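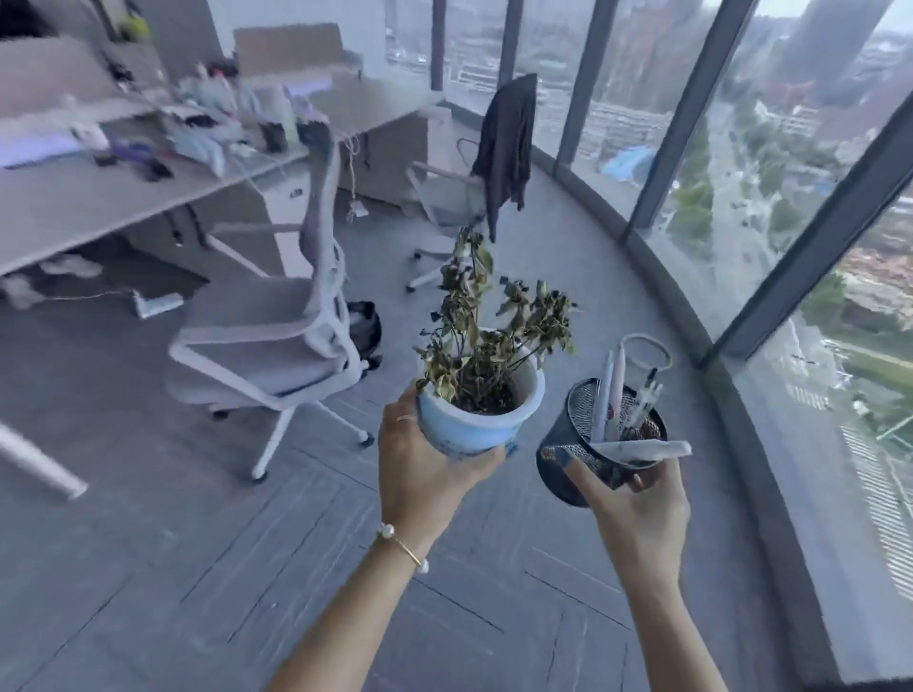 When do the new parking rules start in downtown Forport?
They take effect on the first Tuesday in December, at 8 a.m.

News > Local > Streets and Parking

Forport shortens downtown parking limit to two hours
By Staff Reporter
December

Drivers who park on the street in downtown Forport will get two hours instead of four under rules the city council passed at its last meeting.

The new limit covers Siton Street from the post office to the river, plus the side streets between Siton and Andis Avenue. It applies from 8 a.m. to 6 p.m., Monday through Saturday. Evenings and Sundays stay free, with no limit.

The fine for staying too long goes up to $21. Drivers who don't pay within a month will owe $75.

The city's streets department said store owners had asked for the change. Many of the spaces on Siton Street fill up before the stores open and don't turn over until after lunch, according to a report the department gave the council in the fall.

People who work downtown will be able to use the Laitinen lot behind the old creamery, where all-day parking remains free. The lot was closed for paving most of the summer and has new lights along the east side — the west side is due to get them in spring.

Residents of the side streets can apply for a permit at city hall. Each household may have two. The permits are free for the first year, and the council will set a price before they come up for renewal.

Disabled parking spaces are not affected. Loading zones stay at 15 minutes.

New signs are already going up on Andis Avenue. Officers will leave warnings for the first week before they start writing tickets.

Comments

rivergate_m: Two hours is not enough for a haircut and lunch. Four was fine.

Doreen's Kid: The Laitinen lot is a long walk with ice on the ground. Will they salt the path this year?

tmk: Does the permit go with the car or the house? We have a company van that changes every few months.

rivergate_m: House, I think. Call city hall.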